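# Four weeks of mixed-item picking at Anddale

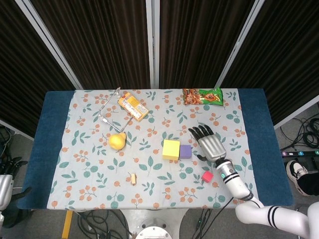 Most of the labor in our returns area has never been lifting. It is deciding. An item arrives without its box, someone looks at it, works out how to pick it up, and puts it where it belongs. The conveyors we installed at Anddale took over the walking and left the deciding alone. The two-handed robot is the first machine we have had that is aimed at the second part. The practice table has a pear, a flat green snack bag, foam cubes in different sizes and a bent wire rack with a carton lying partly on top of it. The carton and the rack are the pair I care about, as items that overlap are where our old suction picker stopped and called for a person.

I keep the shift records, so these notes lean toward hours and job content. Fengying Tang handles the motion side and has her own write-up.

## What changed on the floor

Before October, a returns shift had four sorters and one lead. It still does. The difference is in how the hours are booked. One sorter per shift now works as the cell operator, which covers:

- laying out the items before each run
- stopping the arms when a grasp looks wrong
- logging every stop with a reason code
- resetting the table

We started with 27 reason codes. That was too many. Operators picked "other" whenever the right code was not on the first screen, and the log was useless for the first week. Senan Ó Conaill cut the list down and moved the grasp codes to the top. "Other" is now rare enough that I read each one.

The first full log has 509 entries. The largest group is thin, flexible packaging. Hard cubes hardly appear. Overlapping items come second, and the operator notes on those are longer and better than anything we had from the suction picker, which recorded a pressure value and nothing else.

## What changed for the operators

Gunnel Skjelbred has done the most hours in the cell. Her main complaint is pace. Sorting by hand has a rhythm, and supervising does not: long stretches of watching, then a decision in under a second. She asked for shorter turns. We now rotate at the break instead of at the end of the shift, and stop times improved on the late turns.

Her second complaint was pay grade. The operator role was posted at the sorter rate, with extra duties and a safety sign-off on top. I agreed with her and said so in writing. Gráinne Nic Aodha has taken it to the Timitz office, and the new grade is waiting on a signature.

Standing is also an open item. The operator position has no seat, and a normal chair puts the stop button out of comfortable reach. A tall stool is on order.

## What has not changed

Throughput. The cell is slower than a trained sorter on every item class we logged. Nobody's hours have been cut, and the schedule through the end of the quarter has the same headcount. I can't speak for the schedule after that, and I have told the crew so when they asked.

Next on the list is a second item set of 100 pieces pulled from real returns at the Iria site. Cillian Duggan is choosing them, with instructions to leave in the awkward ones. I'll post the stop counts by item class when that log is complete.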